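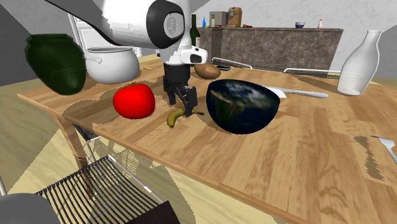
Longer ripening times set for bananas at Hedutmont depot

Fruit wholesaler Gasus will change the way it ripens bananas at its Hedutmont depot from August, adding a day to the standard cycle and lowering the room temperature in the final stage. The change applies to all fruit supplied to shops and school kitchens in the Lollona area.

Bananas reach the depot green and are held in sealed rooms, where a small amount of ethylene gas is released to start ripening. The depot has 5 rooms, each with space for 1,000 boxes. Under the present cycle, fruit leaves the rooms when the skin is more yellow than green but the tips have not yet turned. From August it will be held until only the tips show green.

Gasus said the present cycle had been set for shops that receive a delivery every other day. Most of its customers in Lollona now take a delivery each morning and have less need of fruit that will keep on the shelf. Several had reported that bananas were still too firm to sell on the day they arrived, and that customers were leaving them in favour of apples.

Temperature and air flow

The ripening rooms will continue to start warm and be cooled in steps. The final step will be lower than before, to slow the fruit down once the colour has been reached. The company said it would stay well above the point at which the skin turns grey, a fault known as chilling injury. Fruit damaged in this way may be sound inside but is usually rejected on delivery.

Boxes will also be stacked with wider gaps. Ripening bananas give off heat, and fruit in the middle of a tight stack can be a full colour stage ahead of fruit at the outside. Fans in three of the rooms have been replaced by the refrigeration contractor Benítez. The other two rooms will be fitted before the new cycle starts, and will be out of use for 3 days each while the work is done.

Carbon dioxide builds up in a sealed room as the fruit ripens and can hold back the change of colour. The rooms will be vented twice a day, as they are now, with the doors kept shut between ventings.

Effect on deliveries

A total of 38 shops and kitchens are supplied from Hedutmont. Order deadlines will move forward by one day to allow for the longer cycle. The morning delivery round is unchanged, and there is no change to the price per box.

Customers who still want greener fruit can ask for it when they order. These boxes will be taken from the rooms a day early and marked on the short side with a green label. Gasus advises that they be kept at room temperature, out of direct sun and away from apples and pears, which give off ethylene of their own and will bring the bananas on faster than intended. Boxes should be opened on arrival and the plastic liner folded back.

Plantains and red bananas are ripened separately and are not affected.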